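Informe de avance: clasificación y plegado de ropa de segunda mano, Casa Bridport
Fecha: 06/06/2022
Destinataria: Lleucu Rees, área de seguimiento de subvenciones
Redacción: Rafsan Ekanayake

1. Objeto

El presente documento recoge el estado de los trabajos de clasificación, plegado y almacenamiento de prendas correspondientes a la segunda fase del proyecto. El presupuesto aprobado y el alcance no han variado respecto a la memoria inicial. Se mantiene como fecha de cierre el mes de agosto.

2. Situación general

El objetivo comprometido para la fase es de 1000 prendas clasificadas, plegadas y etiquetadas. A fecha de este informe se han completado unas 500. El ritmo es inferior al previsto en el arranque y se ha estabilizado tras el cambio de método descrito en el apartado 3.

La clasificación se hace por tipo de prenda y, en segundo término, por talla. El color no se utiliza como criterio. Las prendas con defectos reparables se apartan y se anotan en la hoja de costura que lleva Nest Prothero. Las no reparables se pesan y salen por el circuito de reciclado textil.

3. Método de plegado

En la primera fase cada persona plegaba según su costumbre, con la consecuencia de que los montones no encajaban en las cajas de estantería Ivel y había que rehacer una parte. Desde el cambio se aplica un procedimiento único:

Sudaderas y jerséis: boca abajo, mangas hacia el centro, un pliegue longitudinal por lado y dos transversales. El cuello queda a la vista para leer la talla.
Prendas de punto grueso y mantas: pliegue en cuartos, sin comprimir. Se colocan siempre en la balda inferior.
Cuero y prendas rígidas: no se pliegan. Se extienden y pasan después a percha ancha.
Camisetas: pliegue en tercios, apiladas en vertical dentro de la caja.

El plegado se realiza sobre una cama, a falta de mesa de tamaño suficiente. La superficie se cubre con una estera de bambú de lamas, que ofrece un apoyo más firme que la colcha y permite alisar el tejido con la mano. En el lote mixto trabajado en el dormitorio coinciden una sudadera azul claro ya plegada, una chaqueta negra de cuero extendida en un lateral y una manta rosa de punto doblada al fondo, junto con otras prendas verdes y oscuras.
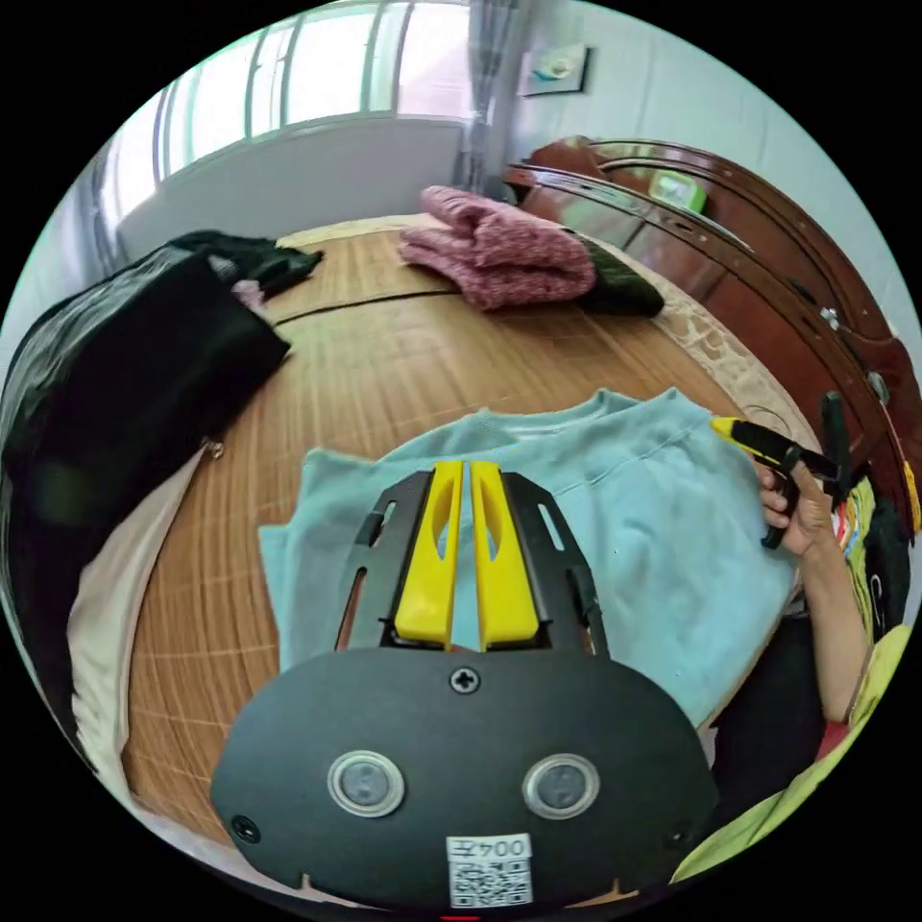
4. Incidencias

4.1. Forro polar y felpa. El tejido afelpado conserva arrugas en superficie aun con el pliegue correcto. Se ha acordado no plancharlo y aceptar el resultado, siempre que el contorno del paquete entre en la caja.

4.2. Cremalleras. Se detectaron 13 prendas con el tirador suelto o enganchado en el forro. Todas constan en la hoja de costura. Antes de plegar se comprueba ahora que la cremallera esté cerrada hasta arriba.

4.3. Higiene de superficies. La estera se limpia con toallitas Clinell al inicio y al final de cada turno. El consumo ha sido superior al estimado y se ha cargado a la partida de fungibles, que conserva saldo.

4.4. Etiquetado. Las etiquetas adhesivas del primer pedido se desprendían del punto. Cledwyn Parri las ha sustituido por etiquetas de cartón con hilo. Queda pendiente reetiquetar las cajas 2 y siguientes de la balda superior.

5. Ejecución económica

Partida de mobiliario: ejecutada en su totalidad.
Partida de fungibles: en curso, sin desviación que requiera autorización.
Partida de transporte: sin iniciar. El presupuesto de Kaplan está recibido y pendiente de firma.

6. Trabajo pendiente hasta el cierre

Completar el plegado de las prendas restantes, empezando por el lote de invierno.
Vaciar la hoja de costura o, en su defecto, dar salida a lo no reparado.
Revisión de una muestra de cajas a cargo de Dwynwen Nicholas, con apertura y recuento.
Firma del transporte y fijación de la ruta de entrega.

Se solicita conformidad por escrito al cambio de etiquetas del punto 4.4, por no figurar en la memoria aprobada.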